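Watching films at home: small tips for the living room and the kitchen

I write these notes for people who like to see a film at home in the evening and want it to go a little better. My apartment is small and my television is old, so everything in this list costs almost nothing.

The light
Turn off the ceiling lamp, but leave one weak lamp on behind the television. In a fully dark room my eyes get tired before the second half. Dark films, the ones that happen at night or in a forest, need the curtains closed well. I fixed mine with 2 clothespins.

The sound
If you hear the music very well and the voices very badly, look in the sound menu for a setting called "speech" or "dialogue". My friend Wael Tawfik put his speakers on a folded towel, and the shelf stopped to buzz. Do not put them inside a closed cabinet.

The popcorn
Use a heavy pot with a lid. Heat the oil with three kernels in it, and when they pop, add the rest and take the pot away from the heat for half a minute. Then put it back and shake it often. Salt must be very fine, or it falls to the bottom. I grind mine in the coffee mill and clean the mill after with dry rice.

The discs
Wipe a disc from the center to the edge with a soft cloth, never in circles. I own 294 of them, and I keep them standing, like books. For labels I use the name of the director, then the year. Adel Tahiri sorts his by color, and he needs 20 minutes to find a comedy. 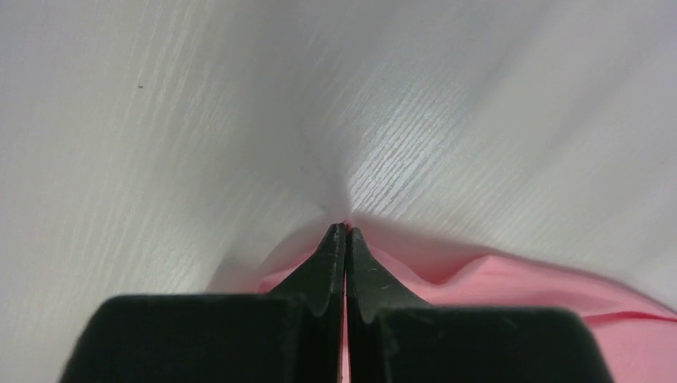 Can I clean the television screen with window spray?
Use a dry microfiber cloth first, with the television turned off. If a spot stays, make the cloth a little damp with plain water and wipe softly. Window spray can damage the coating of many screens.

The blanket
Wash it alone, in cold water, and shake the crumbs out on the balcony before. Butter spots need a drop of dish soap, left on them for one hour.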